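Share (13) | Print this page | E-mail to a friend

Wanted: two people to help finish a house robot, and to tell us when it doesn't work

Posted 5/3/25 by Kirstin Gourlay, Plustden shared workshop, Skokevside

We are building a small wheeled robot at Plustden that is meant to go from one room to the next, find a thing on wheels and stop beside it without hitting it. Tredosero is its name. After two winters of evenings I am still not convinced it will ever be useful in a real house, and I would like to hear from people who share that doubt and can use a screwdriver or write a bit of Python.

Most of the work at present is in simulation. Elfriede Plattner builds the test rooms and runs the routes, and I go through the logs and argue with her about them. A good run in there proves very little. The simulated floors have no crumbs, rucked-up rugs or cats on them, and I have read too many cheerful write-ups that stopped at this stage.

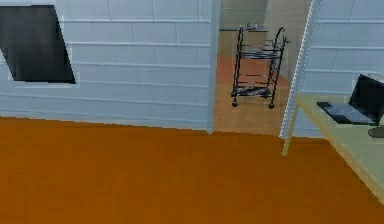 Test room in the simulator, looking through the doorway to the serving cart.

The cart is the target. Its thin dark rods are what I worry about, as our cheap depth sensor has trouble with anything narrow, and the simulated sensor is far too kind. The first job for whoever joins will be to make it worse, so that it misses things the way the real one does. After that comes the doorway, where the floor changes from one surface to another. Elfriede thinks the wheels will cope. I don't, and we have a bet on it.

What we need:

One person for the code (Python, some patience with other people's comments). One person for the chassis, which needs a new motor mount and tidier wiring. You don't need a degree. You do need to be willing to write down a failed run as a failed run.

There is no wage. We have a budget of £2,000 for parts and can pay up to £50 a month towards your travel. We'd like you to stay until the end of August, when we either try it in Elfriede's own kitchen or give up and strip it for the motors.

Please don't apply if you want to put "AI" on a poster. Leave a note for Kirstin in the Plustden letterbox saying what you've built and what went wrong with it.

Print this page | E-mail to a friend | 2 comments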